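Food waste in the Canwood dining hall: what gets thrown out and why

Project report, Intro to Environmental Studies
Shaimaa Kettani and Imke Hamann

Why we picked this

We both eat at Canwood most days and the bins by the tray return are always full by 1 pm. Mostly bread and pasta, or so we thought. Wanted to see if that was true and if the hall could do anything cheap about it.

What we did

Stood by the tray return for lunch during two weeks in November. Each person scraped their plate into one of four tubs (bread and starches, vegetables, meat and fish, everything else). We weighed the tubs at the end of lunch on a kitchen scale the hall lent us. Also handed out a short paper survey, eight questions, got 89 back. Some of those were only half filled in but we kept them.

First week was normal service, with nothing changed. Second week the kitchen agreed to two things: smaller serving spoons for the pasta and rice, and a sign at the start of the line saying you can come back for seconds. You always could come back for seconds. A lot of people did not know this.

Problems

The scale. It reads in grams up to a limit and then just shows an error, so on busy days we had to split the tubs and add up. Pretty sure one of those days got added wrong, the number for vegetables is way too low. We left it out of the averages.

Soup. Where does soup go? We put it in everything else and then everything else got really heavy. Liquid weighs a lot. If we did this again soup would have it's own tub.

Also people act different when somebody is standing there with a clipboard. One guy finished his potatoes in front of us.
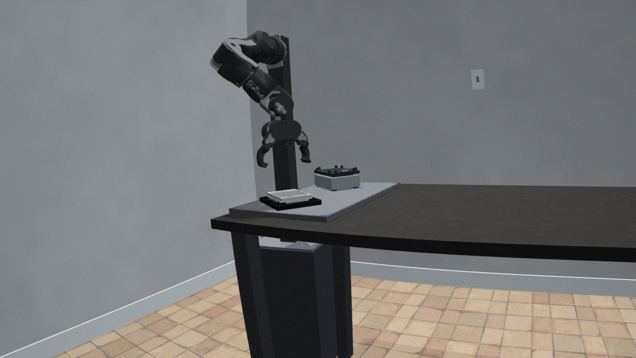 Results

The hall serves around 700 lunches on a normal day, going by the card swipes the manager showed us. Starches were the biggest tub every day but one. Best comparison we have is the same menu in both weeks, pasta bake with salad. First week that lunch had 797 swipes, second week 751, so not exactly the same crowd but close. The starch tub was clearly lighter the second time, even allowing for fewer people. Vegetables stayed about the same. Meat hardly gets thrown out at all.

From the survey: most common reason for leaving food was "too much on the plate." Second was "didn't taste how I expected." Not many people said they were in a hurry, which suprised us because everyone looks like they are in a hurry.

Comments people wrote in, the useful ones:
- let us ask for half portions without it being weird
- the roll comes with everything even if you don't want it
- salad is good until 12:30 then it's warm

The roll thing came up a lot. We checked, and yes, the roll goes on the tray automatically. Plenty of whole rolls in the tub.

What the other hall does

Imke went to Vustgate, the smaller hall across campus. No trays there, you carry one plate. She didn't weigh anything, only watched for one lunch, so this isn't data. But plates looked emptier coming back. Could be no trays, could be that the line is slower and people think more about what they take. Can't tell from one visit.

What we'd suggest

Keep the small spoons. Keep the sign but make it bigger, it was taped under the menu screen and easy to miss. Put the rolls in a basket so people take one if they want one. Try a half portion button or just a card at the counter.

We would not go trayless yet. Canwood has stairs down to the seating and a few people on the survey said they need the tray.

What's missing

Dinner. Breakfast. Kitchen waste before it ever gets to a plate, which is probably large and which we didn't have access to. Two weeks is short and the second week might have been lighter because of midterms. A proper version would switch the spoons back for a third week and see if the starch tub goes up again. We ran out of time for that.

Raw weights are in the spreadsheet we handed in with this, tab 2. Tab 1 is an old version, ignore it.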